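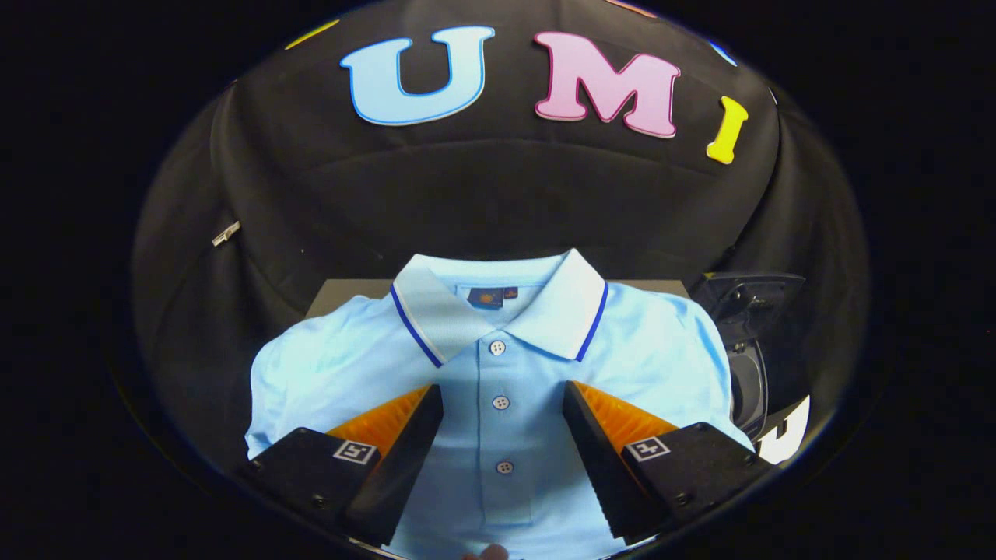 *A light blue polo with a striped white collar, laid out flat.*

## About Pralura

Pralura is a small company for washing, ironing and folding of clothes, in the town of Trindport. We take care of the everyday clothes of families, and also of the uniforms and work shirts of schools, clinics and shops.

The company was started by Beatrice Owino in one rented room behind the bakery on Muriithi Street. In the beginning she had one iron, one long table and the shirts of her neighbors. Today we are in a bigger place on the same street, and we handle roughly 900 pieces in a normal week. The long table is still with us, and new people learn to fold on it.

### What we do

- Wash and fold for homes, by the bag
- Shirts and polos, ironed and folded or on a hanger
- School and work uniforms, with a name label if you want it
- Small repairs: buttons, hems, a collar that has come loose

We do not clean leather, fur or carpets. For these we can give you the address of a good shop in Bordale.

### How we fold a polo shirt

Many customers ask us about this, so we write it here. The shirt is first put flat with the front up, and the buttons are closed. We smooth the collar with the hand so that both points lie the same. Then the shirt is turned, the sides and the sleeves go to the back, and the bottom comes up in two folds. When it is turned again, the collar and the buttons must be in the middle. A polo in piqué should not be pressed hard with the iron, it makes the fabric flat and a little shiny. We use steam and we let the shirt rest for 5 minutes before folding.

White collars on colored shirts get special attention. We wash them apart from dark clothes, and we treat the inside of the neck by hand. If there is a mark that we could not remove, you will find a small note with the shirt.

### Who we are

Beatrice is still the owner and opens the door every morning at seven. Elaine Miranda receives the clothes at the counter and knows most of the customers by their first name. Sherif Saber is responsible for the washing room. Ironing and folding is the work of Lakshmi Gounder, who also trains the new colleagues. Idrisa Kombo drives the van and makes the deliveries in Trindport and, two times in the week, in Bordale.

### Schools and companies

If you have more than 50 pieces in a month, we can make a fixed price for you and collect from your address. Please write to us before March if you need uniforms prepared for the new term, as this is our busiest time.

### Visit us

Our shop is at 754 Muriithi Street, Trindport. The entrance is on the side, next to the bicycle stand. Clothes that are brought before ten in the morning are usually ready the next day after lunch.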